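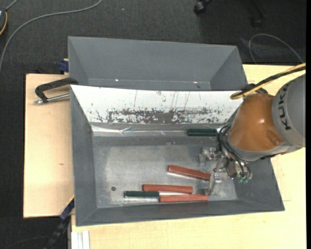

Blog > Wardrobe > Shoes and Boots

4 min read

April 2018

I have been breaking in a new pair of loafers all month, and I think I can finally say we are friends. They're the Husar from Clulloline, in a dark cherry red with a little stacked heel and a strap across the front, and I had been circling them since last June, when I saw them in a shop window in Ulau and talked myself out of it on the bus home.

What changed my mind was my cousin's wedding. I needed something I could stand in for a whole afternoon and then dance in, and my old black pumps (bless them) had given up. So I paid 300 for the loafers, which is more than I have ever spent on shoes, and I wore them around the kitchen in thick socks every evening while I cooked. The left one rubbed at the heel for the first week or so. A dab of leather balm inside the back seam helped more than the bandages did.

They run narrow, so if you're between sizes I'd go up. I have a wide foot and a high arch — thank you, Grandma — and the half size up gave me room without slipping. The color is deeper than it looked online, closer to wine, and I've worn it with gray tights, with jeans rolled once, and with a mustard corduroy skirt that I had almost given away.

Darius Coman, who does my heels and soles at his little counter in Istau, put a thin rubber sole on them before the wedding so I wouldn't skate across the dance floor. He also told me to stop drying wet shoes by the radiator, which I have been doing since college! Newspaper inside, he says, and leave them alone overnight.

Next I want to find a bag that goes with them but doesn't match exactly. I've got my eye on a soft tan one with a long strap, and I'll let you know if I give in.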